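Moving my old photos off a full laptop drive

My laptop started complaining in April. It has a small drive, and I had 559 megabytes free, so even the browser was getting slow. Most of the space was photos.

I had put off buying an external drive for years. Lorcan Ó Dálaigh, who I used to share an office with, had a Kuipers portable drive he no longer used and let me have it for the price of lunch. It holds 900 gigabytes once formatted. I plugged it in and the laptop did not see it at all. The cable was the problem. It was a charging cable with no data wires in it. A second one from the drawer worked.

Before copying anything I ran Mirby, a small free program that finds duplicate files. It compares the contents and ignores the names. It found 2292 duplicates, mostly from the two times I imported the same phone. I checked a few folders by hand, then let it delete the rest.

Some notes if you plan to do the same:

Format the drive as exFAT if you use both Windows and a Mac.

Copy first, check the copy, then delete the originals. Do not use "move."

Plug straight into the laptop. My old hub dropped the connection twice and I had to start the folder over.

The copy ran from after dinner until 11:40 p.m. I sorted folders by year while it went and left the months alone. I still want a second copy somewhere else in the house, probably on the old Uver desktop if it will boot.

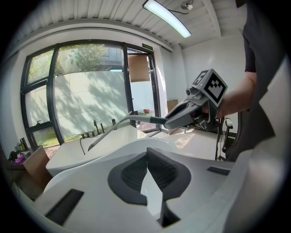
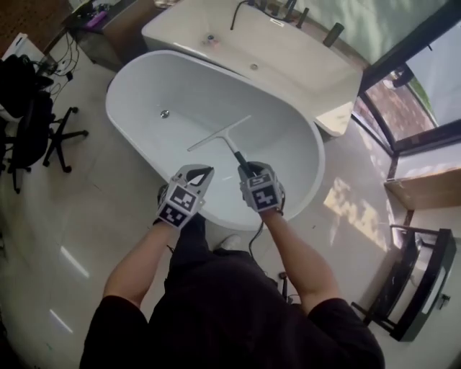

Page last changed: April, 9:15 p.m.

The desktop did boot, but it only has USB 2 ports, so a full copy will have to run overnight. I'll add the time it took when it finishes.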